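Teaching Sessions at Drovotitz - Frequently Asked Questions

Who can sign up to teach?

Anyone who has done the Friday introduction. You do not need to know how to program. The robot learns from what your hands do, either directly on the arm or through the remote handles.

What is the difference between hand guiding and remote control?

In hand guiding you stand next to the arm, hold it by the wrist and move it through the task. In remote control you sit at the Hena station and the arm copies the handles. Hand guiding is easier to pick up. Remote control gives cleaner recordings, as your own arms stay out of the robot's view.

How long is one demonstration?

Most take less than a minute. A session is 10 demonstrations, then a break. If you want to do 3 sessions in a day, please spread them out.

What objects will I work with?

Ordinary household and toy items of different shapes and stiffness. Soft things and things in slippery packaging are harder to grasp than they look, so go slower with those.

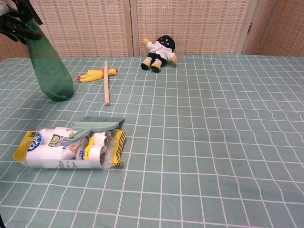

Objects can lie on their side, across each other or on top of something else. Leave them that way when you start. If you straighten everything first, the robot only learns to deal with tidy tables.

I dropped something. Should I start over?

No. Pick it up with the arm and carry on. Recoveries are useful - we keep them and label them. Start over only if the object has left the table.

How many demonstrations does the robot need?

It depends on the task. Our simple pick-and-place set has 327. The sorting set that Guangming Lu put together at Lockwood has 1110, and it still gets additions.

Can I delete a bad recording?

Yes, press the red key before you begin the next one. After that you will need to write to the Grusthorpe desk with the time of the recording.

The handles feel stiff. Is that normal?

A little resistance is normal. If one side feels heavier than the other, stop and ask for a recalibration. It takes about five minutes.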